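I was promised a kitchen. The share house on Covudach Lane calls it "fully equipped", and Kirsty Parsons, who lived there before me, called it "characterful", so I should have been warned. Rent is $312 a week between us. For that I wanted a bench.

What we have is a tall white fridge against a brick wall, with metal shelving up behind it. Pipes across the ceiling. People pay extra for this look, apparently. 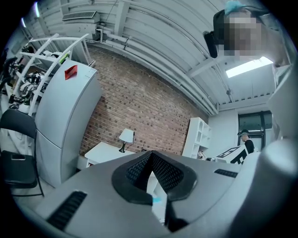 The fridge, brick wall and all. Red thing near the top stays.

I've measured that wall twice and can fit one narrow cupboard, maybe. Tomás Baptista reckons a Hollenstein trolley on wheels would sort us out. I have my doubts about anything on wheels that costs $231 and holds five plates.

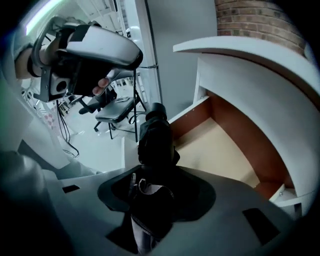

Seating is the other argument. I was all set to spend money on proper dining chairs until I sat through dinner at a friend's place on a pair that cost a fortune and felt like kerbing. The black folding chair we've already got has a padded seat and thin metal legs, and I can shove it behind a door. The curved white desk can be the table for now. I'm still not buying the trolley.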